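Section 4. Getting the pan to where it is going to live

By now the Ninaver close-coupled toilet should be out of its box and you should have found the bag of fixings, which travels inside the cistern and is easily thrown out with the packing. If you have thrown it out, go and look now, before the bins go.

You will need: the paper template from Section 2, a pencil, a short spirit level, the flexible pan connector, a large piece of cardboard, and a tape measure that you trust.

4.1 Clear the floor. Move the bath mat, the scales and anybody who has come to watch.

4.2 Open out a carton and lay it flat beside the spot where you will be working. Glazed china and floor tiles do not get on, and the tiles are usually the ones to lose.

4.3 Check the soil pipe. Its centre should be between 90 and 110 mm to the side of your pencil line if you are using the offset connector, or bang on the line if you are using the straight one. Anything else is covered in Section 9, which is longer.

CAUTION: The pan and cistern together weigh up to 35 kg. If you have any doubt about your back, get a second person. Never lift by the seat, the lid or the flush button. The seat hinges are made to hold a seat.

4.4 Stand directly over the toilet with the cistern facing away from you and your feet on either side of the base. It is not a dignified position, but it keeps the weight close.

4.5 Take hold of the rim on both sides, level with each other. Bend your knees and try a very small lift before you commit to a large one.

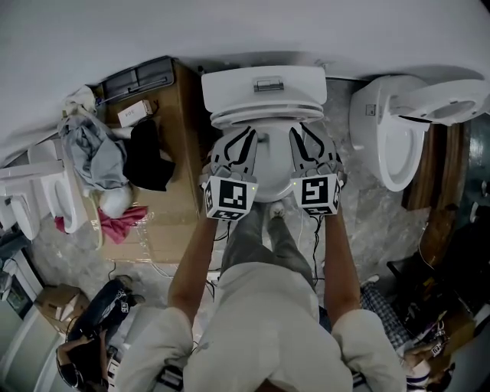 Fitting notes by Hina Abbasi
Checked by Kazuhiro Uchida, Mesbridge workshop

4.6 Walk the pan back in short steps, setting it down between each. Most bathrooms leave you no choice, having been designed by someone who never had to fit anything in them.

4.7 Stop when the back of the cistern is a hand's width from the wall. Push the connector fully on to the outlet, then ease the whole thing back until the connector meets the soil pipe. You should feel it seat. If you feel it fold, pull forward and start again.

Note: A smear of silicone grease on the connector seal helps. Washing-up liquid also helps, and then dries out and helps rather less.

4.8 Put the level across the rim, side to side, then front to back. Old floors are seldom flat. Use the plastic shims in the fixings bag, and if you need more than three under one side, the problem is your floor and you should deal with that first.

4.9 Mark the screw holes through the base with the pencil. Lift the pan away again (yes, again) and set it on the cardboard.

CAUTION: If you have two toilets on the go, as happens when the downstairs one is being done the same weekend, keep the spare well clear of your feet and of any door that opens inwards. Do not lean it against the wall.

4.10 Check for pipes and cables before drilling. Badawi underfloor heating mats in particular must not be drilled through, whatever your brother-in-law says about the gaps between the wires. Use the adhesive method in Section 6 instead.

Drilling is covered in Section 5. Leave the screws in their bag until then, and put the bag somewhere you will remember. The windowsill is good. Replacement bags can be ordered as part 228.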